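Radka Nikolovski
Repairing a desktop vs replacing it: notes on power, dust and standby draw. Thread.
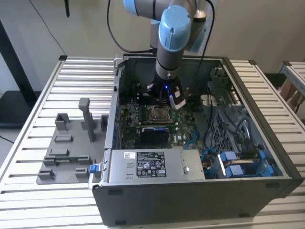
Tower on its side, panel off, board and CPU socket area exposed.

1/ I look after the office machines for a small surveying firm, Zarkum. Last January we had to decide which of the older towers to keep. The usual advice is to compare purchase price against repair cost. That leaves out power, labour and the time spent moving licences across.

2/ Start with power. Use a plug-in meter at the wall. The label on the power supply gives its maximum output, and tells you very little about what the machine draws while someone is typing a letter. Our worst tower idles at almost 157 watts with the monitor off. It has an old graphics card that was bought for a job finished long ago.

3/ Pull the card and use the onboard video if the board has it. Check the rear panel for the connector before you order anything. If the drafting software needs the card, leave it in and set the machine to sleep on a short timer.

4/ Sleep and shutdown are different tests. Measure both. A machine that is shut down can still feed its USB ports, depending on a firmware setting with a different name from every maker. Look under power management for anything that mentions charging or wake.

5/ Leave the meter on for a full working day. A reading of a few minutes catches the updater or the virus scan and makes a decent machine look bad. Write down the energy total at the end of the day and ignore the peaks.

6/ Dust. Shut down, unplug at the wall, hold the power button for a few seconds, then open the case. Lay it flat if you can. Hold each fan still with a finger before using compressed air. Short bursts, can upright. Do the power supply from outside only and don't open it.

7/ Filters: most of the older cases have none at the front. Styliani Karamanlidis at our Shehu Street office cut a piece of mesh to fit behind the grille. Temperatures went up slightly under load. She took it out again and moved the tower off the carpet, which did more good.

8/ Thermal paste. Replace it if you have the cooler off for any reason. If the temperatures are normal, leave the cooler alone. On older sockets the processor can lift out with the heatsink when the paste has hardened. Run the machine for a while first to warm it, shut down, then twist the cooler gently before lifting.

9/ Board battery. If the clock is wrong every morning, replace the coin cell. Photograph the firmware settings pages before you do, particularly the storage mode. Dušan Nikolovski (yes, related) didn't, and spent an afternoon wondering why Windows wouldn't start.

10/ Drives. Of everything we changed, swapping spinning disks for solid state made the clearest difference to the people using the machines. Clone first, boot from the new one, and keep the old disk on a shelf until the month-end files have been opened and saved at least once.

11/ Memory: match the existing modules or replace the lot. Mixed sets usually run at the speed of the slower one. We had one pair that passed every test singly and failed together. I never found the cause and have stopped looking.

12/ Florencia Domínguez asked for the cut-off I use. If parts come to more than $100, the machine goes on the replacement list. It is an arbitrary figure. It suits our budget and our electricity rate, and yours will be different.

13/ Replacement list does not mean landfill. Wipe the drive, record the serial number, and ask the recycler for a receipt. Power supplies and cables in good order go in the spares cupboard – labelled, with the model they came from. Modular supply cables are not interchangeable between makers even where the plugs fit.

14/ Spreadsheet columns, for those who asked: asset tag, idle watts, sleep watts, off watts, daily total, parts cost, minutes of labour, user complaint. The last one is free text and gets read first.

15/ Correction to 4: on some boards the setting only takes effect after a full power-off at the wall. Thanks to Mirjana Kneževič for testing it on hers.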